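Where the Table Trash Goes
Term project report, Household Systems, Festenel House

3. The shared table

The first two sections dealt with the kitchen, where people at least feel guilty. The shared table in the lounge is different. It has a white top that looks like marble and seats a decent number of people, and by four in the afternoon it is mostly a place to put down things you are finished with.

Our plan was modest. We wanted to know what gets left on the table, what it weighs, and whether a bin within arm's reach changes anything. The bin came from Fastodora, cost less than lunch, and takes the small Wekum liners, which come in packs of 100. We now own 97 more liners than we have bins to put them in.

Sorting followed the Lamptey sheet we were given in class: paper, card, mixed wrappers, and "special," a category that sounds more exciting than it is.

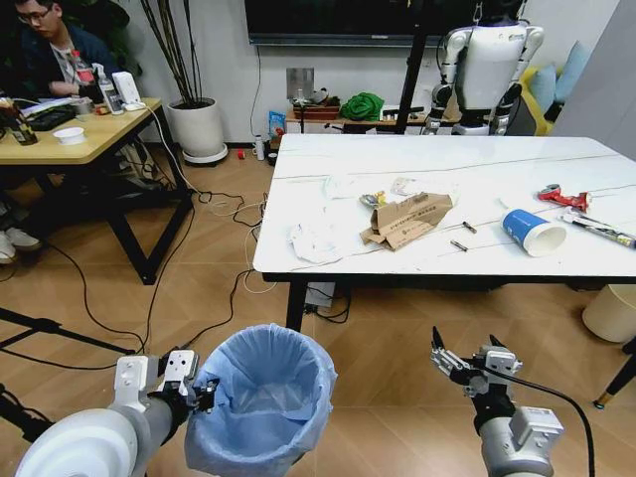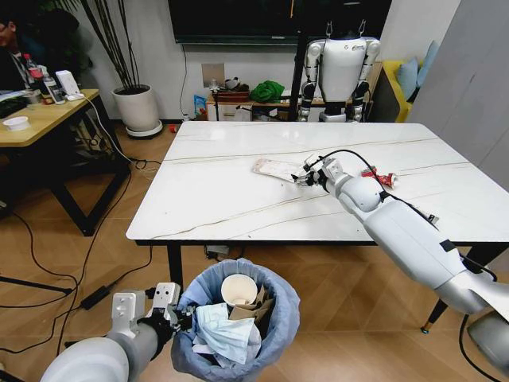 Table clearing in the lounge, with the lined bin held at the table.

Wrappers were the worst group by number and the lightest by weight. A whole afternoon of them came to 70 grams, most of which we suspect was crumbs. Cardboard went the other way – one torn box can fill a small bin by itself, and people who would never leave a plate out will leave a box for a week in August on the grounds that it might be useful.

Batteries are the item we handled badly. The sheet puts them under "special," and they should go to the drop-off box by the front door. In our first round they were logged as mixed and had to be fished out again. We have left the error in the table in Appendix B.

The total for the month was 700 grams. We had predicted 1000, based on nothing but resentment.

4. Limits

The bin is too small. Once a cup is in there sideways, there is not much room for anything else, and flattening cups first is a step that only the authors of this report were willing to take.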